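Subject: Re: [deskswap] Big curved desks, worth the floor space?

On Harkell list, a member wrote:
> We've been offered a couple of those curved white desks from the
> Claston clearout, 700 for the pair. Do the panels at the back get
> in the way? And what do you do about cables? I'm still at the
> measuring tape stage.

Oh, take them! We've had ours since October and I'd never go back to a straight one. Mine's in the window corner and I love being able to spread things out on both sides and still reach everything (I have short arms, so this matters to me). White does show every coffee ring, I'll warn you, and I wipe it down more than I ever wiped the old brown Idholm.

The panels don't bother me one bit. They're mostly along the back, held with little clips, and I can still see the trees over the long one. As for cables, check that the round grommets come with it. Ours has them and I still end up with a loop of black cord wandering over the top, so don't expect miracles!
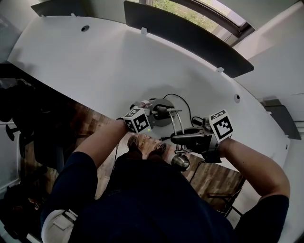 The desk from above, with the wire stand in the middle.

Measure your doorway before you say yes, too. Ours is a 5 minute walk from the elevator and that was plenty with a curved top. Is the pair two left-handed ones or one of each? That'd change where I put them.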